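Budgeting a two-arm tabletop cell for produce handling: what am I missing?

Posted in Equipment and Purchasing
Asked August 30, 2024
Tags: bimanual, grippers, budget, work surface

I have to submit an equipment request in November for a two-arm cell. The task is light produce handling: pick soft fruit off a flat surface, put it on a plate, move on to larger items in a basket. Throughput does not matter. Repeatability of the setup does, because the same layouts have to be restored by different operators over several months.

The arms and their grippers are covered under a separate line and already approved. What I am asking about is everything else. My number for the remainder is $3,697, which includes the table, framing, surface material, cabling, a spare set of gripper fingers per side and consumables. Purchasing will not reopen the request after it is submitted, so anything I forget comes out of somebody's operating money.

Specific points I would like input on:

Whether to buy a machined fixture plate for the top or use plain board with a marked grid.
How much to hold back for cables and strain relief.
Whether parallel two-finger grippers are adequate for strawberries or whether I should request soft fingers now.

nechyporuk_lab
Accepted reply

Your total is workable if you do not buy the fixture plate. We priced one for the Fulldale cell and it would have taken most of the accessory budget. You need a fixture plate when parts are located by pins or clamps. Fruit is not. What you need is a flat surface, two rigid arm mounts and a way to say "put the plate in that square."

We use board over the tabletop and lay out the squares with blue masking tape. Each arm sits on its own mounting plate. The layout sheet lists the square for each object and the operator sets the table from the sheet. For strawberries we also note the order and which one is closest to the plate, since the arm on that side has to clear the rim.

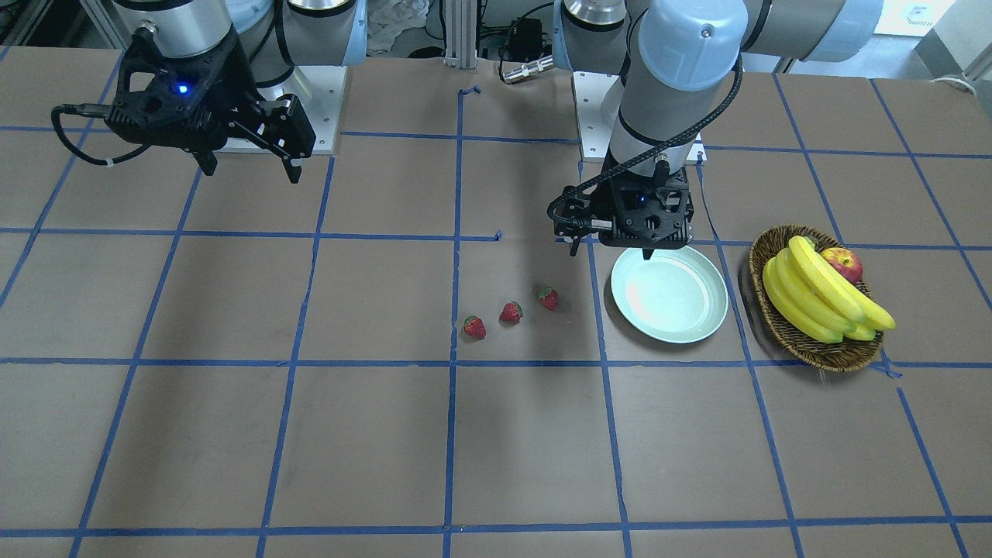

Fulldale Bench Notes, Issue 28

Board scuffs. Budget for replacing it, and buy the replacement sheet at the same time so the color matches if you are using cameras. Tape lifts at the edges and has to be redone. It is cheap, but put it on the request as a line item anyway. Ours was left off the first year and had to be bought on a card.

On your other points:

Cables. Hold back $600. This sounds high until you price the lengths. An arm bending over at the wrist needs a service loop on the outside, and a gripper cable that is long enough in the home position may be short at full reach. Measure at the worst pose, then add. Braided sleeve and ties are minor. Spare cables with the correct connectors are most of the cost, and lead times are poor.

Fingers. Parallel fingers will handle strawberries if the force limit is set low and the opening is limited before approach. Start with what ships with the gripper. Buy one set of compliant pads per side and try them on your own fruit. I would not request a soft gripper as a capital item on the basis of a guess.

Framing. Aluminum extrusion for the posts. Order the brackets from the same supplier as the profile. Slot dimensions that are nominally the same are not always the same.

Mounts. Check whether the arm quotation includes the base plates. Ours did not.

tudcombe_automation

Agree with most of the above but I would disagree about the board in one case. If you expect to remove the arms for service and put them back, a marked board will not return them to the same position. The mounting plates need dowels into something solid underneath. You can do this with two small steel inserts under the board at each mount location and leave the rest of the surface as is. A local shop quoted us $200 for the pair of locations, drilled and reamed. That is a long way under a full plate.

Also missing from your list:

Emergency stop wiring, if it is not in the arm quotation.
Props. Plates, baskets and other tableware get broken or go missing, and a replacement basket is never the same size. Buy duplicates of everything on day one and write the part number on the layout sheet.
Produce. If you use real fruit it is a recurring cost and belongs in operating, where your purchasing office will probably want it. Artificial fruit can go under equipment at most places, but weight and surface friction differ from the real item. Decide which one you are going to use before you set grip force.

trullo_user

We went through this. Get the table first and make sure it does not wobble. Two arms moving at once will shake a light table and then you will be chasing a calibration problem that is a table problem. Don't remember what ours cost.

Comments on the accepted reply

Original poster: Thank you. The base plates are not in the arm quotation. I have written to the vendor for a price and moved the fixture plate off the list. Will add the dowel inserts from the second reply if the plates come in where I expect.

nechyporuk_lab: Ask for the bolt pattern drawing in the same message. You will need it before the board is cut.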